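Hunisel - Participants wanted for a home hearing and sleep noise study

Hunisel is looking for adults to take part in a study of nighttime noise in apartments. The study runs for six weeks starting in October and covers buildings in the Plodholm and Cavalcanti districts. Measurements are made in the participant's own bedroom.

Who can apply
Applicants must be 18 or older, live in a multi-unit building, and sleep at the same address at least five nights a week. We need 151 households in total, 100 of them on streets with bus or freight traffic after 11 p.m. People who wear hearing aids may apply. Shift workers may not apply for this round - a separate call will follow in spring.

What participation involves
A technician installs a sound level logger on the bedroom wall or a shelf. The visit takes under an hour. Participants then fill out a short sleep diary each morning and complete a hearing test at the start and end of the study at our Hustetti office. The logger stores sound levels in one-second steps and does not record speech. Windows may be opened and closed as usual, but the time should be noted in the diary.

Compensation
Each household receives $200 on completion, paid by bank transfer within 30 days of the second hearing test. Households that withdraw after week three receive half. Travel to Hustetti is reimbursed on presentation of a ticket or parking receipt.

Data
Results are stored under a code number and kept for five years. Participants may request their own noise report, which lists hourly averages and nightly peaks.

How to apply
Send your name, street address, floor number and the direction your bedroom faces to Tapio Pelkonen, study coordinator, Hunisel, Room 900, Hustetti. Incomplete applications are not processed. Selected households are notified by letter.
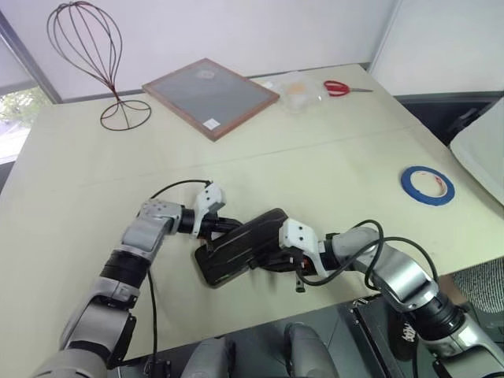
Anselmo Guerra: My bedroom faces the courtyard but the living room is right over the bus stop, and in summer I sleep on the couch there. Which room should I put on the application?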